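Home Blog Sewing Notes About Contact

Learning to Love the Mending Pile

9/3/20 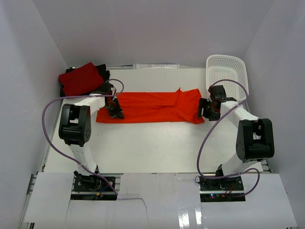 My grandmother kept her mending in a big basket by the radio, and when I was little I thought every family had one. You wore a hole in your sock, you dropped it in the basket, and a week or so later it came back to you with a neat little patch of thread. I never once thanked her for it, which I feel bad about now that I know how long a heel takes!

I started my own pile this spring, when I was home more than usual and running out of excuses. It had two pairs of jeans in it, a pillowcase, and a cardigan I bought in Koldale the year we moved (it was too expensive and I have worn it nearly every day since). The cardigan elbows scared me, so naturally I left them for last and did the pillowcase twice.

My neighbor Telmo Robles lent me a darning egg and a spool of gray thread, 1000 yards of it, and told me to keep my stitches loose and stop pulling. I pulled anyway. My first sock came out with a lump under the toe that I could feel all the way to the mailbox and back. The second one was better, and by September I was sitting out on the porch in the evenings with a cup of tea, going back and forth, over and under, and not minding the time at all.

If you want to try it, start with something you already like wearing. You'll be more patient with it — I know I was. Use a thread a little thinner than you think you need, and do it by a window if you can, as my eyes give up on dark wool after supper.

I still have one elbow of that cardigan to go, and my sister has mailed me a quilt with a torn corner, so I may be back with questions.

Recent Posts
Hemming Curtains Without a Machine
What I Keep in My Button Jar
Tomato Soup for a Rainy Week

Contact | Copyright 2020 | Back to top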